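Ticket: Product photos missing or wrong after catalogue import
Product: Feneo Storefront, hosted
Component: Import / media
Opened: 2022-09-08
Status: Resolved
Priority: Normal

Summary
After importing the Çınar linens catalogue from Atow, a batch of listings shows either the grey placeholder or a photo belonging to a different product. Prices, stock levels and descriptions came across correctly.

Environment
Feneo Storefront, standard plan
Source: Atow catalogue export, CSV plus a zipped media folder
Import size: 3,554 rows
Browser: same result in Firefox and Chrome
Theme: stock theme, no custom code

Steps to reproduce
Export the full catalogue from Atow with "include media" ticked.
Upload the CSV and the zip through Import > Products.
Leave the match field on "filename".
Run the import and open any listing under Tea Towels or Napery.

Expected: each listing shows its own photo.
Actual: most listings are fine. 24 show the placeholder, and 14 show the photo of another item in the same colour family. The import log reports no errors, only "completed".

Customer update
Re-ran the import with the cache cleared. Same listings affected, same wrong photos. The fault is repeatable, which rules out a dropped connection. I also opened the zip locally and every file is present and opens normally. Blue check and plain yellow are the colours that turn up most often in the wrong place.
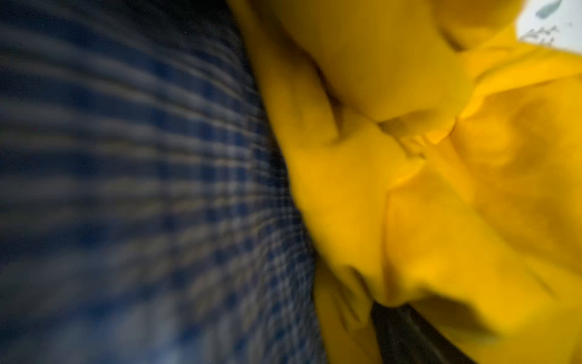 Support reply
Thanks for the detail. Please send the file listing from the zip, with names exactly as stored, and the matching rows from the CSV. There is no need to send the full media folder. Could you also confirm whether the catalogue was edited in a spreadsheet between export and upload?

Customer update
Listing and rows attached. Yes, the CSV was opened in a spreadsheet in August to fix a tax column, then saved again as CSV. The media folder was not touched.

Support reply
Two separate faults found.

The placeholder listings all have the supplier name in the filename. In the zip the name is stored as Çınar. In the CSV the first letter was replaced with a question mark when the spreadsheet saved the file in a Western encoding. The importer looks for an exact match, finds nothing and falls back to the placeholder. It should write a warning to the log and does not. That has been raised as a defect.

The wrong-photo listings come from long filenames. The importer trims names before comparing them, so two files that differ only in the last few characters are treated as one — the second overwrites the first. Names ending in a size or colour code are the ones at risk.

Workaround
Export a fresh CSV from Atow and do not open it in a spreadsheet. If the tax column still needs fixing, use a text editor and save as UTF-8.
Change the match field from "filename" to "SKU".
Rename the media files to the SKU. The Rikano batch renamer will do this from a two-column list — old name, new name.
Delete the existing media for the affected listings before running the import again. Feneo keeps the old photo if one is already attached.

Customer update
Followed the above. The first run left 2 listings on the placeholder. Both had a trailing space in the SKU column. Removed the spaces and imported those rows again, and all listings now show the right photo. Thumbnails on the category page took a while to catch up with the product pages.

Support reply
Thumbnails are rebuilt in a queue after each import, so a delay there is normal. The missing log warning and the filename trimming are both open with the import team. Neither has a release date yet. Until they are fixed, please keep the match field on "SKU" for any catalogue with accented names or long filenames.

Resolution: workaround accepted by customer
Root cause: character encoding changed on save; filename trimming in importer
Linked defects: 2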